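# About Flultis

Flultis supplies single-wall paper cups, lids and straws to cafes, bakeries and office kitchens. The warehouse and the office share one building in Stirkirdale. We sell by the carton, and we keep the range small enough that every cup we list has a lid and a straw tested against it before it goes into the catalog.

The business was set up by Alois Pichler, who had spent his working life in board converting and was tired of seeing cups and lids bought from separate suppliers with no shared drawing between them. He still signs off every change to a rim or lid dimension. Day-to-day ordering, printing and dispatch are handled by the office.

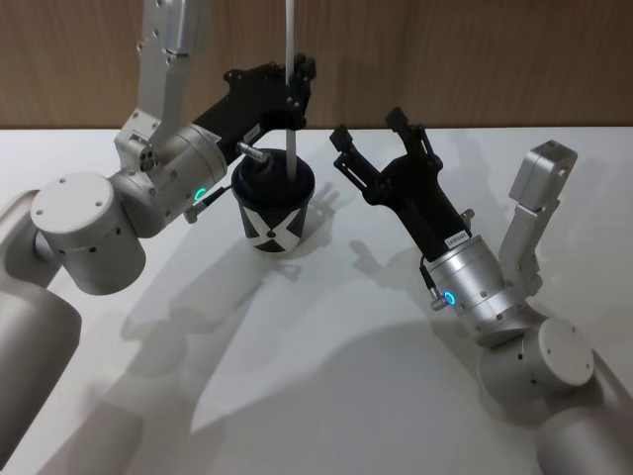

**Do you sell cups, lids and straws separately?**

All three can be ordered on their own, in full cartons. If you use our lids on another maker's cup, send us a sleeve of the cups first and we will check the fit and report back in writing. The check is free for existing accounts.

## What we supply

The main line is the Schnyder series, a tapered paper cup with a rolled rim. The standard board is 308 gsm before coating. Cups are packed 2,000 to a carton, in sleeves, with the rim end of each sleeve closed. The same rim diameter is used on the three larger sizes, so one lid code covers all of them. The espresso size has its own lid.

Lids belong to the Itwood series and come in black or white. The hot version has a sip opening. The cold version has a straw opening. Both are molded to the same rim profile and are stacked in the same sleeve length, which matters if you store them in a counter dispenser. Mixed cartons of black and white lids are not available.

Straws are sold in two lengths. The shorter one suits the small and medium cups; the longer one stands well clear of the lid on the large. Both lengths are straight. We stopped listing the bendable type after demand fell to a few cartons a year.

## Printing

Cups can be supplied plain, in one of our stock patterns, or with your own artwork. High-contrast designs in black and white account for most of what we print. They hold their edges well on coated board, and small differences in ink density between runs are hard to see. Fine gray tints are less forgiving, and we will say so on the proof.

Artwork should be supplied flat, on our template. The template is curved, and any diagonal that has to look straight on the finished cup needs to be drawn along that curve. We can redraw a simple logo at no charge. Photographs are quoted separately. Keep lettering clear of the side seam and of the strip directly under the rim, where the lid covers the print. 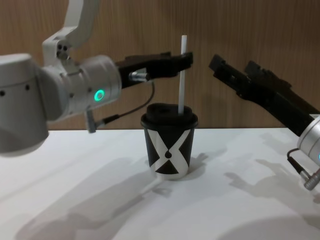

## How we check fit

Each delivery from the converter is sampled before it is booked into stock. The method has not changed much over the years:

1. Take cups from different sleeves, including one from the bottom of the pallet.
2. Measure the rim at two positions, at right angles to each other. A seam that is too thick shows up at this step.
3. Fit the lid by hand, pressing evenly, then run a thumb around the edge.
4. Fill with water, lay the cup on its side for 30 seconds and look for drips at the seam and the lid.
5. Insert a straw through the cold lid, remove it, and check the opening for splits.

A failure at step 4 puts the whole batch on hold. A failure at step 5 puts the lids on hold and leaves the cups free to ship.
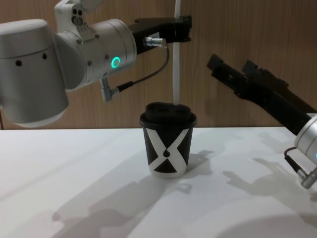
*Paper coffee cup with lid on a white table.*

Results are filed by batch code, which is printed on the carton label. Quote that code if you have a complaint — it tells us the board reel, the converter's shift and the lid mold. Without it we can usually trace a delivery, though it takes longer.

## Storage

Keep cartons off the floor and away from outside walls. Board takes up moisture, and a damp rim will not hold a lid properly. Opened sleeves should be used up before new ones are started. Straws are best left in their inner box until they go out on the counter.
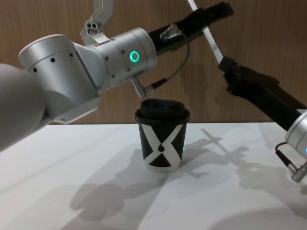 Cups that have been crushed out of round can sometimes be pressed back into shape, but we do not recommend serving hot drinks in them. Send a photo of the carton within a week of delivery and we will credit any sleeves damaged in transit.

## Who we work with

We hold 49 regular accounts, most of them independent cafes with one or two counters. Orders placed before noon are picked the same afternoon. Collection from Stirkirdale is possible at any time the loading door is open, and the office closes for stocktaking during part of January.

Samples of any cup, lid or straw are sent on request. Please state the cup size and whether the drink is served hot or cold.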